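3.2 The Stostier kit on soft, light objects

We had come to like the Stostier kit a good deal by this point in the review, and it would be fair to say that we went into the tray task with high hopes. The rigid parts in the Busterwood set had given it little trouble, and Ximena Olivares, who ran most of the trials with us, was keen to see how it would manage with something small, pale and easily squashed. We settled on a white tray with a raised rim, placed on a cream tabletop, and we kept three small white pieces in it at a time. White on white is a hard thing to ask of any vision package, and we did ask it knowingly (the Thygesen manual suggests a dark mat, which we left in its box).

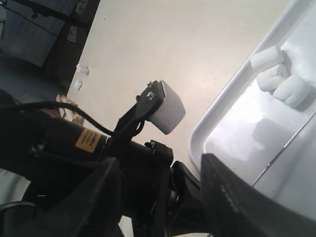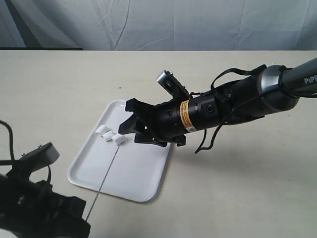

Figure 7. The tray task at close quarters and in a wider view. Both show the white tray with three small white pieces in it, and a black gripper nearby.

Setting up took us 40 minutes, a good part of which went into routing cables, and we would gently encourage the makers to include a few more clips. Once that was behind us the software was a pleasure to use. Teaching a new grasp is done by hand, the force limit sits on a slider anyone can understand, and the logs are written in plain words. Over the whole review we recorded 1,741 grasp attempts, 51 of which we threw out after a calibration slip in July that was entirely our own doing.

Where we would have liked more help is with the force readings at the very low end. The older Duvel controller smooths them heavily, and the Stostier kit hands them over nearly raw, so a new user may need an afternoon or two to learn what a light touch looks like on the plot. We return to this in Section 4.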